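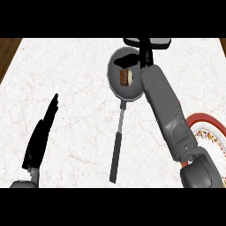 Title slide. Rendering: slice of layered cake in a gray frying pan.

Float charging and temperature compensation in standby battery plants
Speaker notes

Slide 1
Introduce the topic, no biography. The talk covers valve-regulated lead-acid batteries on float service at small telecom sites. It does not cover lithium, and it does not cover cycling service such as solar. Questions on lithium go to the end.

The data come from 14 sites run by Skirard. Equipment at all of them is the same general layout: rectifier shelf, DC bus, battery strings in parallel, temperature probe wired back to the rectifier controller.

Slide 2. What float voltage does
A battery on standby spends nearly all its life at float. The float voltage has to be high enough to make up for self-discharge and low enough to limit grid corrosion and gassing. The window is narrow and it moves with temperature. As cells warm up, float current rises at the same voltage. Extra current makes extra heat. In a cabinet with poor airflow this can become thermal runaway, but the more common result is plain early dry-out.

Point at the curve. The left side of it is undercharge and sulfation. The right side is corrosion and water loss. Most of the audience will have seen the right side.

Slide 3. Compensation
The controller lowers float voltage as the battery warms and raises it as the battery cools. The slope is given by the battery maker in millivolts per cell per degree. Controllers do not all ask for it in those units. Some want millivolts per string, some want volts per degree for the whole bus. Mention Fahrenheit here. A slope meant for Celsius and entered on a Fahrenheit controller overcompensates by a factor of 1.8.

Also mention limits. Compensation should stop at an upper and a lower bus voltage, set by what the load equipment will accept.

Slide 4. Prornby layout
Six strings of 24 cells, 144 cells in total, in two rows against the north wall. Rectifier current limit for battery charging set at 50 A. One probe for the whole plant, which was normal practice when it was installed.

The probe was fixed to the rack upright between the rows, at chest height. It measured the air near the rack. The upper tier ran warmer than the air and the lower tier ran cooler, and the controller had no knowledge of either one.

Pause here. Ask how many in the room know where the probe is on their own plants.

Slide 5. Logging method
A Brendeo logger recorded string current, bus voltage and the surface temperature of one pilot cell per string. Pilot cells were taken from the middle of each string. Temperature sensors went on the negative post, with the lead dressed away from the intercell connector.

The set used for the charts is 2,566 readings, all taken at float. Readings during discharge tests and recharge were removed. So were readings from the first day after recharge, when float current has not settled.

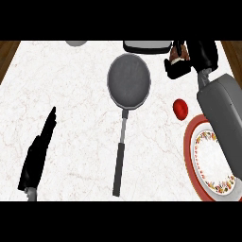 The filter matters for anyone who wants to repeat the work. Leaving the recharge periods in pulls the current average up and hides the differences between strings. It also makes the temperature relationship look stronger than it is, as the battery is warm from recharge at the same time the current is high.

If asked: the logger does not measure impedance. Impedance was taken by hand with a clamp meter and is kept in a separate table. I am not showing it today.

Slide 6. Findings
Keep this to three minutes.

The strings with the warmest pilot cells drew the most float current. The ranking of strings stayed the same from June through the end of the logging. Bus voltage followed the probe closely, so the controller was doing what it was told. The error was in the input.

Moving the probe to the negative post of an upper-tier cell lowered the bus voltage during the warm part of the day. Upper-tier current came down. Lower-tier current came down as well, and this is the trade-off to be clear about. A single probe favors one tier. With a large spread between tiers, the cure is airflow, and the probe is a secondary matter.

Slide 7. Survey of the other sites
The remaining Skirard sites were checked for probe location, slope setting and fallback behavior. Three conditions turned up more than once: probe hanging in free air behind the rack, slope left at the factory default, and compensation switched off after a past alarm.

Fallback deserves its own line. On probe failure, some controllers go to nominal float, some hold the last value, and some older ones read an open circuit as extreme cold and raise the bus to the upper limit. Test it by unplugging the probe with the voltage display in view. Reconnect it before leaving the site.

Slide 8. Work practice
Now part of the annual visit from the Poirier depot:
Confirm probe is on a cell post, and record which cell.
Compare probe reading with a handheld contact thermometer.
Read slope and units from the controller and compare with the battery data sheet.
Check upper and lower voltage limits.
Unplug the probe and record the fallback voltage.
Measure float current on every string with the same meter.

Float current is low compared with the meter's range, so zero the clamp at each string and keep it clear of other conductors. A DC clamp that was fine on recharge current can be useless here.

Slide 9. Open items
Second probe on the lower tier at Prornby, with the controller using the higher of the two readings. Firmware supports it, wiring not done yet.
Fan control tied to pilot cell temperature.
Slope settings for mixed-age strings. No good data so far.

Leave this slide up during questions. The wiring diagram is in the backup slides, after the references.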